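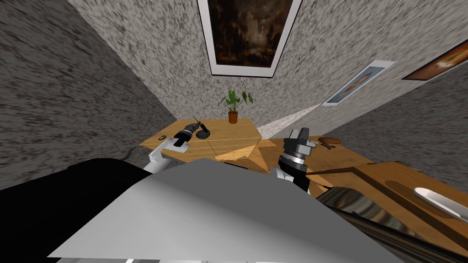 About Ketstead

Ketstead looks after two-armed robots in simulation, before anyone risks the real ones. Svend Thoroddsen started the shop after paying for a Purkmont cell that ran 1,597 cycles on a screen and jammed in its first hour on the floor. He still doesn't trust a clean log. Neither do we.

How we set up a cell

We zero both arms, check the joint limits and load one tool. Then we run 30 short moves and read every one of them. Vendors like to tell you this can be skipped. Ask them who pays for the service call.
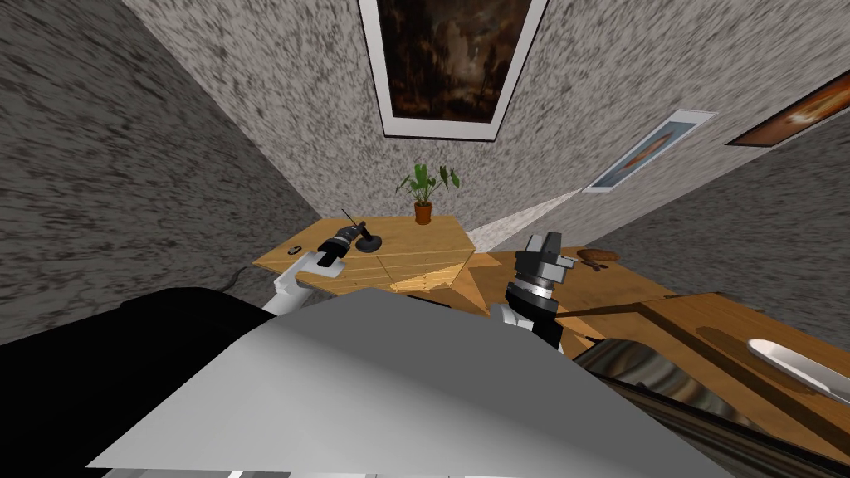

Reach is where most setups go wrong. A planner will call a pose fine when the wrist has no room left to turn, and it takes a person to catch it. Our test room is furnished like a house for that reason, and with the left wrist lying across the front edge of the desk, we want the clearance figure before we accept the next move. The potted plant at the back stays in the collision model too. Bundgaard asked us to take out the clutter to get a better score — we said no.

Gripper checks

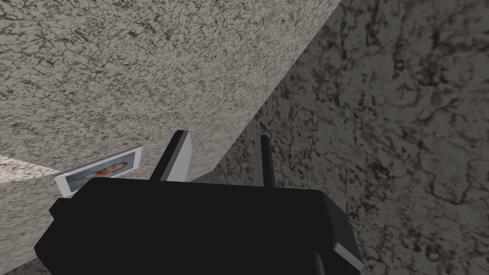 Finger alignment gets looked at after every model update, whatever the release notes say. We go in close on the wrist view with the gripper empty, and the open gap between the two fingers gets compared with the value in the controller. If they disagree, the cell is down until we know why.

What we don't promise

A rendered room is a rendered room. Ernside's cell took 1,950 runs here and still needed its grip force reset on site. We'd rather put that on this page than have you hear it from them.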